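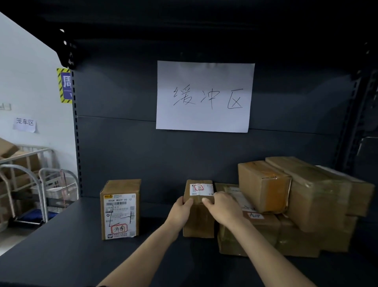 **Foka_Receiving** replied:

The buffer shelf should hold parcels for one shift at most. Our Tunstall site permitted longer stays, and by February there were 47 cartons on it with no clear status. I would ask the Rarnthorpe team to state a time limit in the procedure before it is adopted.

---

**rarnthorpe_ops** wrote:

The comment is noted. The draft currently reads as follows:

- Parcels are placed upright, label facing out.
- A gap is left between parcels so that each can be lifted without moving its neighbor.
- The shelf is marked 缓冲区 (buffer zone) on the back panel.
- No parcel remains past the close of the shift.

The last line was added 8/1/22.

---

**Hullach Stockroom** wrote:

We do not support the last line. Our carrier collects every 2 days, and a parcel that misses collection has to wait somewhere. Moving it to general storage and back means two more scans and two more opportunities for error. Last quarter we traced 29 misplaced parcels to that step alone.

---

**Foka_Receiving** wrote:

> a parcel that misses collection has to wait somewhere

It should wait in outbound holding. A buffer that also serves as storage is storage.

---

**Hullach Stockroom** wrote:

Not every site has outbound holding. Ours has one room and 295 square feet of floor.

---

**tunstall.days** wrote:

May I raise the sign? A handwritten sheet taped to the panel is acceptable for a trial, but the corners lift and it is replaced in different handwriting each time. We requested printed signs in a fixed holder.

---

**rarnthorpe_ops** wrote:

Printed signs will be considered once the shelf positions are final. Handwritten sheets remain permitted until then, provided they can be read from the aisle.

On the time limit, sites without outbound holding may apply for an extension to the next collection. Hullach, please submit your request through the usual form.

---

**Hullach Stockroom** wrote:

Submitted this morning. We maintain that the exception should be in the procedure itself.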